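How a Town Council Makes a Rule

A town council is a small group of people chosen by voters to make decisions for a town. Council members decide how town money is spent, where stop signs go, and when the parks close at night. A rule made by a town council is called an ordinance. It applies only inside the town's borders.

This page follows one ordinance from start to finish. The town is Zarnent, which has 1,544 registered voters. A registered voter is an adult who has signed up to vote.

Step 1: Someone asks for a rule

An ordinance starts with a problem. In Zarnent, the problem was Grostix Street, which runs past the elementary school. Drivers were allowed to go 30 miles per hour there all day, even when students were crossing.

Brenda Haworth lives on Grostix Street. She wrote a petition asking the council to lower the speed limit during school hours. A petition is a written request that people sign to show they agree with it. In Zarnent, a petition needs 200 signatures before the council must discuss it. Each signer has to be a registered voter, and each may sign only once. The town clerk checks the names against the voter list and crosses out any that do not match.

Step 2: The rule is written down

A request is not yet a rule. It has to be turned into exact words. The first version is called a draft.

The words matter a great deal. "Drive slowly near the school" would be hard to enforce. How slow is slowly? How close is near? The draft for Grostix Street named the two cross streets where the lower limit would begin and end. It also listed the hours and explained what "school day" means. A lawyer who works for the town read the draft to make sure it did not conflict with state law. If a town rule and a state law disagree, the state law usually wins.
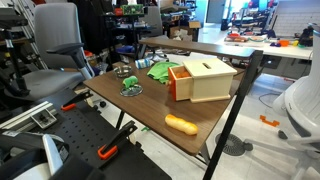 Can a person who is too young to vote speak to the council?
In most towns, anyone who lives there may speak during the public comment period, and there is often no age limit. Speakers usually sign a sheet before the meeting and wait for their names to be called.

Step 3: The public hearing

A public hearing is a meeting where residents tell the council what they think of a draft. The town must announce the hearing ahead of time, and the notice must give the date, the place, and the subject. In Zarnent, notices are posted at the town hall and the library.

Each speaker at the Grostix Street hearing had 2 minutes. Some people supported the change. Aurelio Montes, who drives a delivery truck, spoke against one part of it. He said the lower limit should not apply in summer, when the school is closed. The council agreed and changed the draft. A change made to a draft is called an amendment.

Step 4: The vote

The Zarnent council has five members. At least three must be present before the council can vote. This minimum number is called a quorum. Without a quorum, the members may talk, but they cannot pass anything.

Each member votes yes, votes no, or abstains. To abstain means to choose not to vote. A member might abstain if the decision could earn or cost that member money — this is known as a conflict of interest. The Grostix Street ordinance passed, four to one.

Step 5: The mayor signs

In Zarnent, a passed ordinance goes to the mayor. The mayor can sign it or refuse. Refusing is called a veto. The council can cancel a veto if four of the five members vote to do so. Not every town works this way. In the nearby town of Zostus, the mayor is a member of the council and has no veto.

Step 6: The rule takes effect

Most ordinances do not start the moment they are signed. The town needs time to put up signs and tell people. The Grostix Street ordinance took effect in September, at the start of the school year.

Words to know

Abstain: to choose not to vote
Amendment: a change to a draft or a rule
Draft: an early written version
Ordinance: a rule made by a town or city
Petition: a written request signed by many people
Quorum: the smallest number of members needed for a vote
Veto: a mayor's refusal to sign

Page last updated 4/13/25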